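Station Check: Table-Clearing Demonstrations
Vuswood workcell, tile floor bay
Checked 11/09/2025

Status: open for collection, with two items to close

Scope

This check covers the two-arm station used to gather clearing and sorting examples for the Stalar policy. It is done before a new batch of episodes is recorded and again when any hardware is swapped. Items are marked OK, FIX, or WATCH. Comments are for whoever runs the next batch, so please read them before you start the arms.

The batch target is 1000 accepted episodes. The Bandara log held 3696 episodes from all tasks when I pulled it for this check, and that number includes rejected ones. Don't quote it as the size of the training set.

Section 1. Work area

1.1 Table stable, top clean enough to see object edges – OK
The light top gives good contrast against most of what we clear. Clear plastic is the weak spot, as before. Wipe the surface when it gets marked, and let it dry before recording.

1.2 Table feet and legs outside the arm path – OK
Stay with the current table position. If you have to move it, redo the reach test in 3.4.

1.3 Object set suitable for the task – OK
The set for this task is ordinary trash and packaging: wrappers, an empty bottle with a blue label, a yellow blister pack, some cardboard. Put the things down in a loose pile and don't tidy it. The policy needs overlap. A row of neatly spaced items teaches it very little about what to do when a wrapper is lying on top of something else.

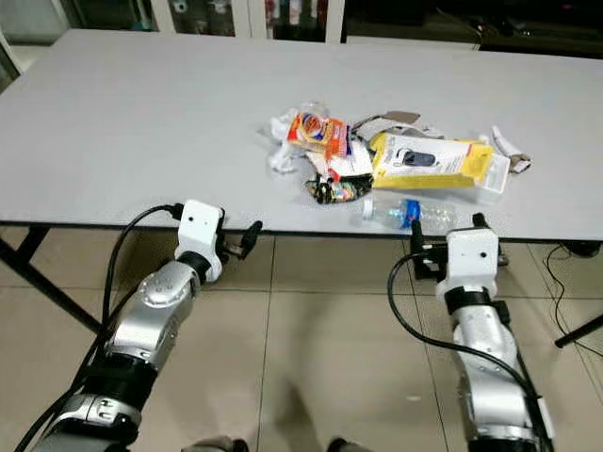 1.4 No sharp, leaking, or pressurized items – OK
Go through the set by hand before it goes on the table. Bottles must be empty. Blister packs with split plastic get taped or thrown out. Loose batteries are never part of a clearing set, and neither is anything with a blade.

1.5 Walkway around the station clear – FIX
Wires on the floor need to be taped down or routed behind the station. The tile is smooth, and tape comes up at the corners after a while, so press it down again at each check. Do not record with a loose wire where the operator's feet go.

1.6 Lighting even over the full reach – OK
Overhead lights on, all of them. Bright spots on the tabletop are acceptable as long as they don't hide an object completely. Glare on the tile is the same case.

Section 2. Grippers and wrist cameras

2.1 Finger surfaces whole, no peeling or bald patches – OK
Run a thumb over both pads on each hand with the arm powered down. Dust is fine in small amounts. Brush it off with a dry brush. No solvent on the textured surface.

2.2 Fingers open fully and close evenly – OK
Cycle each gripper five times. Listen for scraping. If one finger lags the other, stop and report it, even if the grasp still works. The recorded opening width will be wrong and we won't catch it later.

2.3 Wrist housings tight – OK
Check by hand that the white housings don't rock on the arm. Any play shows up as shake in the wrist view.

2.4 Gripper cables seated, with enough slack – WATCH
The loops have to be long enough for full wrist rotation and short enough to stay off the object pile. A loop that sweeps across the table will drag light wrappers with it, and then the episode contains a motion that had nothing to do with the demonstration. Rotate each wrist to both ends of its travel and watch the cable the whole way.

2.5 Wrist view clear and in focus – OK
Both fingers should be in view when the gripper is wide open, with a usable patch of table between them. The things waiting to be picked may sit right at the top of the view. That is fine at the start of a reach. It's not fine at the moment of contact, so scrub through a test episode and check that the item comes down between the fingers before they close.

2.6 Lens clean – OK
Soft cloth only. Check it again after handling food wrappers, which leave grease on everything.

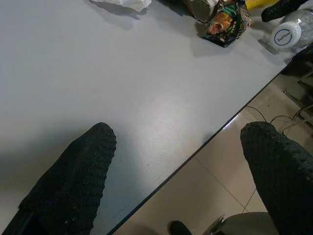 Section 3. Arms and base

3.1 Emergency stop within reach of the operator – OK
Pressed and released once with the arms holding still. Both arms stopped. The operator should be able to hit it without turning around.

3.2 Joint covers and bands in place – OK

3.3 Base stable, no movement under load – OK
Push gently at the side with the arms extended. On smooth tile, look for creep as well as tipping.

3.4 Reach test – OK
Touch each front corner of the table, then the middle of the pile, then the floor zone in front of the base. The arms should get to all of them without straining at the end of travel. Slow speed for this, every time.

3.5 Arm-to-arm clearance – WATCH
The two hands come close when both work near the middle. Ask for one hand to wait while the other lifts. We have enough examples of near misses and don't want the policy to pick up the habit.

Section 4. Floor task

The second task in this batch is done low, over the tile. The yellow piece goes to the black bowl with the left hand, and the right hand deals with the bottle. It was added because the table episodes all share one working height, and the policy got poor results when anything was lower than that.

4.1 Bowl placed flat on a tile, away from a grout line – OK
Move the bowl a little between episodes. A hand's width is enough.

4.2 Lowering speed – OK
The hand should go down into the bowl before it lets go. Dropping from height gets the episode rejected, even when the piece lands inside.

4.3 Bottle held upright, cap on – OK
Check grip force at the start of each session. If the sides cave in, turn the force down one step and try again. A crushed bottle changes shape for every episode after it, so replace it.

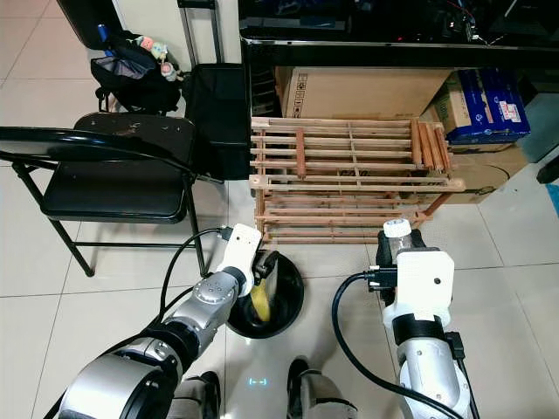
4.4 Background left as it is – OK
Chairs, bags, boxes, and the crate may stay where they are between batches, provided they are outside the arm path. Some variety behind the work is useful. What we can't have is something shifting in the middle of an episode, so nothing gets picked up or put down back there while the recorder is running.

4.5 Floor cable route – WATCH
The thick black cable at the right gripper is the one to look at. With the hand this low, its loop can lie on the tile, and a low sweep could catch it. Lift the hand before moving sideways.

4.6 Operator footing – OK
Flat shoes with grip. The operator does not step over an arm, powered or not.

Section 5. Recording

5.1 All camera streams present – OK
Head view and both wrist views. Open the first file and look at it. A green light in the recorder only means that a stream exists.

5.2 Streams in step with each other – OK
Close a gripper sharply and compare the closing moment across the views. Over 2 frames of difference means a restart of the recorder.

5.3 Episode label matches the task – FIX
Several table episodes in the last batch carried the floor label. The Beletti template keeps the last label used, so it has to be changed by hand when you switch tasks. I've asked for an empty default. Until that's in, read the label out loud before the first episode of each task.

5.4 Failed grasps kept and marked – OK
A miss followed by a clean second try is a good example. Keep it and mark it as a recovery. A miss where the operator reached in by hand is discarded. Stop the arms first in that case – always, even for a wrapper that has only slid a little.

5.5 Start pose repeated – OK
Arms back to the start pose before each episode. Objects are reset by hand with the arms holding still.

Open items

1.5 Tape or reroute floor wires before the next batch.
5.3 Empty default label in the Beletti template.

Items marked WATCH do not hold up recording. Check 2.4 and 4.5 again at the midpoint of the batch, and write down what you find even if nothing has changed. Next full check is due at the end of November, or sooner if a gripper is replaced.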